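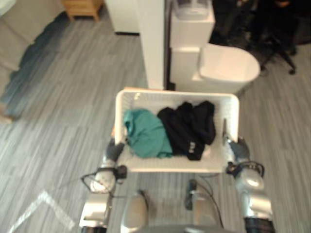 Two-arm carry of a laundry basket in the household test area, Flallport.

Report on a visit to the Plidar software laboratory, Flallport, 6/11/18

Members of the Trundon automation working group attended the Plidar laboratory at the invitation of its software section. The visit followed an exchange of papers in August and was confined to control and planning; the mechanical workshop was not part of the program.

The morning was given to the carrying of household loads with two arms. Plidar treats the basket and both grippers as a single closed chain. The planner proposes a path for the basket itself, and the motion of each arm is worked out from that path. Staff explained that an earlier version planned the arms separately and corrected the difference afterwards, which put unwanted squeeze on thin plastic walls. The present controller runs a force loop on each side and shares the error between them. If the two sides disagree for more than 50 milliseconds, the motion is held and the operator is asked to confirm.

Perception was discussed at greater length than the agenda allowed. A basket wall with a fine grid of openings gives a patchy depth reading, and the section now fits the rim first and infers the walls from it. Clothing is handled as a soft volume with no fixed shape. Dark garments remain a difficulty — the depth return is weak, and a black item lying beside a teal one may be recorded as a hollow. A colour check has been added to catch this, although visitors noted that it had been tuned under one set of lights.

After lunch the group was shown Gashaw, the replay tool used to review recorded runs. It places joint positions, gripper forces and planner decisions on one timeline and allows a run to be restarted from any point with altered settings. The library held 73 basket runs on the day, of which 41 had been labelled in full. Labelling is still done by hand.

The working group has asked for the Gashaw file format in writing, together with the force limits applied at each gripper. Plidar has agreed to supply the former. The latter is under review by its safety section, and a reply will be circulated to members when received.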